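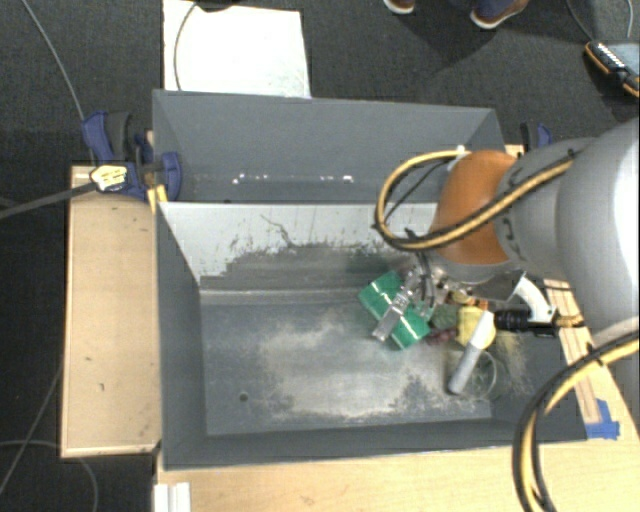
Grey bins are the subject again, I'm afraid, as I promised Zainab I would write up what we do at Dotlow for the rest of the list. We have used the same rectangular open bins for small mixed stock for years, and the question that comes up every August, when people are doing their orders, is whether a worn one should be thrown out, relined or left alone. My answer is mostly to leave it alone. Look at the floor of the nearer bin, where the grey has gone in a big pale patch across the middle and right, chalky and a bit silvery with ragged edges. That is what I would call ordinary wear. The far wall has gone the same way lower down, darker and scraped, with a thin squiggly scratch running down it. None of that would make me replace a bin. I would run a hand over it, and if nothing catches, it goes back on the bench.

Reading time: 7 minutes

Zainab's message first, for those who missed it, then my answers under each part.

> From: Zainab Afolabi
> Subject: worn bins, what do others do?
>
> Hello all,
>
> We have taken over the small goods room at Holloway and with it 44 bins of various ages. Some are nearly new and some look as if they have been dragged behind a van. I have three things to ask.
>
> First, when do you call a bin finished? The previous people seem to have kept everything, including a couple with cracked corners.

Cracked corners are finished, no argument. A crack at the corner always gets longer, and you find out how much longer when you lift it full. I have tried gluing them and I have tried tape, and the tape was worse because it picks up dust and then the bins won't nest.

Beyond that I use a short set of checks:

Does it sit flat? Put it on a table you trust and press on opposite corners. A slight rock is fine for storage and annoying for picking, so the rocking ones go on the top shelves with the out-of-season stock.

Is anything sharp? Scraped patches are usually smooth. What you want to find is a raised burr, generally where something with a metal edge has been dropped in corner first. A bit of fine abrasive paper sorts most of them out in a minute. Wipe the bin afterwards or the dust ends up on the next lot of boxes.

Does the surface come off on things? Put a clean white cloth in and rub hard. If you get a grey smear after it has been washed, I would not put light-coloured packaging in it. Use it for tins or jars.

Looks don't come into it. I know some people feel differently if customers come through the room, and that is fair enough, but ours don't.

> Second, lining. Somebody told me you put card in the bottom. Is it worth the bother with 44 of them?

We stopped. We lined everything at Allard when I worked there, and what happened was that the card crept up one end, small flat items slid underneath, and the count was wrong until someone thought to lift it. Card also hides spills. If you must line, use something cut tightly to the floor and fix it at the corners, and write the date on the underside so you know how long it has been down.

The other thing about lining is the hole. Plenty of these bins have a small round hole somewhere in the floor, and if you cover it you have lost your drainage when you wash them. If your stock is fine enough to fall through a hole that size it ought to be in a tray or a bag in any case.

Rubber matting is good but heavy, and it smells when new. I bought enough for 13 bins once and only 4 of them still have it. The rest of it got borrowed for other purposes, mainly people's boots.

> Third, how full do you fill them? Our lot arrive with the boxed goods all in a heap at one end, and the pickers say it is easier that way, but it looks a mess and I worry about crushing.

I have gone back and forth on this. Things do end up clustered at one side, in our bins as in everyone's, because people tip them slightly when they carry them, or because they always reach in from the same side and push the rest away. I used to go round straightening them. It lasted until the next delivery.

What I would say now is that a heap is all right for sturdy boxes if it is one layer, perhaps a bit over. You can see what you have and you can get hold of it. The awkward ones are flat boxes lying on top of each other at odd angles, where the bottom one takes the corner of the one above. If you get dented corners, that is where to look. Stand them on edge, labels up, and leave a hand's width of empty floor at one end so that there is room to tilt the front one forward.

On amount, I fill to two-thirds of the height and stop. The sloping sides fool you. There is noticeably more room at the top than at the bottom, so the last few inches hold far more than you expect and the bin gets heavy quickly. We had one at 200 packets of seed that was perfectly easy to carry, and one that looked half as full, with tinned stuff, that took two of us.

For mixed bins, keep to things of a similar size. A small box in with large ones will always find its way to the bottom. If you have to mix them, use one divider, not several. Several dividers means several little slots nobody can get their fingers into.

> Any thoughts on washing would be welcome too. I have a hose and a yard and not much else.
>
> Thanks,
> Zainab

A hose and a yard is all we have. Warm water and washing-up liquid in a bucket, a stiff brush for the walls and a softer one for the floor. Don't use anything with grit in it, as it takes off more of the finish and you will be back to rubbing white cloths on things. Do the crease where the walls meet the floor with an old toothbrush, since that is where label glue and crumbs of packing collect. Old labels come off with a hairdryer and a plastic scraper. I did use a metal one for a while and several of our squiggly scratches are my own work.

Stand them upside down and slightly propped on a batten so air gets in. Don't stack them until they are dry inside and out. Two damp bins pushed together will form a seal and you will need a second person and some language to part them.

One thing you didn't ask about is position. We set two bins one behind the other on the bench, with the full one at the back and the working one nearer. When the near one is down to the last layer you swap them. It saves reaching over, and it means there is never a half-hour when nothing can be picked because someone is off finding a refill. If your bench is shallow it won't work, and side by side is the next best. Leave enough gap between them to get your fingers down, otherwise you end up lifting by the rim, and the rim is where the older ones go first.

Numbering. We write the number on both short ends in paint pen, never on the lid, as lids wander. Tillach used to do it by colour and had a very handsome room, but then they ran out of colours.

If anyone has found a decent supplier of single replacement lids, please post it. I can only find them in packs with the bins, and I have no need of more bins.

Hjalti Lund
Dotlow

Comments (4)

Marrow_bench: Agree about the card. We had a whole sheet of return labels go under one and they stayed there until spring.

Zainab Afolabi: Thank you, very useful. Nine went out this morning for cracked corners. The white cloth test did for two more, which I have moved over to jars. I am going to try the one behind the other arrangement but our bench may be too narrow.

P. from the top shed: Would disagree on two-thirds. If it is all light stuff we go nearly to the rim and have had no trouble. Depends how far you carry them I suppose.

Hjalti Lund: Fair point, ours go up a flight of stairs. Should have said.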